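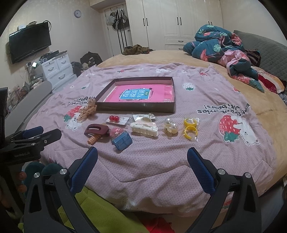 Hair clips all over the bed, how do you store these?

Gosatwood Home Forum > Kids' Rooms > Small stuff

lu_on_oltden
My daughter's hair things have been living in a drawer, a coat pocket and the bottom of the toy bin. On Thursday I put what I could find on her bed and started going through it. Claw clips, the cherry clips, a bow, a fuzzy flower, a blue square one, the clear one with big pearl beads. The brown tray is a shallow cardboard one I'd like to keep using if it makes sense. Her Chinese workbook was in it while I laid the clips out.

Two questions. Do you sort by type or by how often they get worn? And do you leave the new ones on the card or in the plastic until they're needed? Budget is small. I don't want to buy a cabinet for barrettes.

trasteveck_mom
By how often. We did it by type for a year and she still dug through everything each morning to find the same two clips. Now there is a little dish by the mirror for school days and a box in the closet for the rest.

Take the cards off. You'll never put a clip back on its card and then the card is trash floating around in the box.

pbrandt
Disagree on the cards. Pairs stay together on a card. Cherry clips especially, you lose one and the other is useless. I clip mine back on every night and it takes no time at all.

trasteveck_mom
You may do it every night. A six year old won't.

lu_on_oltden
She's seven and she won't either. I can see keeping the cherries together some other way, maybe a small zip bag.

Myung-ja Gil
I ran the dress-up corner at a preschool for years, so I've handled a lot of barrettes. What worked for us was a flat tray with low sides, everything one layer deep. If the kids could see it they'd use it and mostly put it back. Once things started piling up they stopped looking.

So I'd keep your cardboard tray. Big claw clips at the back, small ones in front, and hair ties somewhere else entirely, on a hook or a paper towel tube. Spiral ties catch on everything.

pbrandt
Cardboard won't last. Get a plastic drawer divider. I have more than 500 beads and small parts in mine and it hasn't cracked.

Myung-ja Gil
It doesn't have to last. When it goes soft, get another lid.

lu_on_oltden
Update. I went with the tray for now. I put things in without much of a system to see how far it would go, and it got crowded fast. The bow takes up a lot of room and
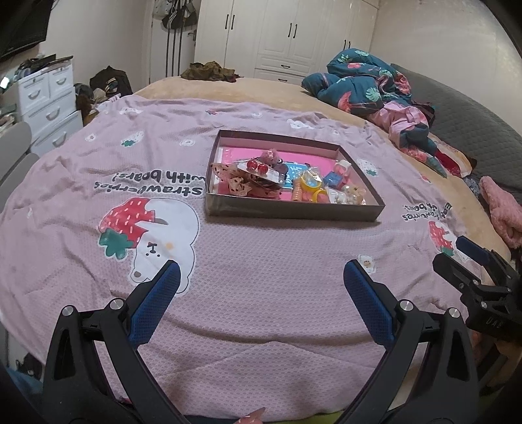

then the toys started moving in too. I had told her hair things only, but a building block and a little pink and white figure got in anyway. The cherries are in their plastic, lying on the bow, so pbrandt gets half a point. I left the yellow ring in plastic as well.

I don't love it. I think the toys need their own lid or I'm back to the toy bin problem.

Shaohua Xiong
Let her have a few toys in there. My son's sock drawer has had cars in it since April and the socks are still easy to find. If she thinks of it as her tray she'll look after it better than if it's a storage thing her mother set up.

trasteveck_mom
No, I'd be strict on this one. One block becomes 19 blocks. Two lids, side by side, same size.

Shaohua Xiong
We see it differently then. Ours stayed at a few cars.

Myung-ja Gil
Lu, what about the bow? I'd take that out first. Bows get crushed flat if other things sit on them, and yours would be fine clipped to a ribbon on the wall. You'd get a good part of the tray back.

lu_on_oltden
I hadn't thought of a ribbon. I have a length of grosgrain left over from Christmas. The claw clips could go on it too if it holds the weight.

pbrandt
It'll hold. Put the nail into a stud or use a decent hook, the stick-on kind let go in our bathroom. Also where did you get the strawberry bear quilt? My niece would want that.

lu_on_oltden
It was a gift from my sister-in-law, I'll ask her. Ribbon goes up this weekend. I'm giving the toys a second lid, and if she mixes them again I'll leave it alone for a month and see.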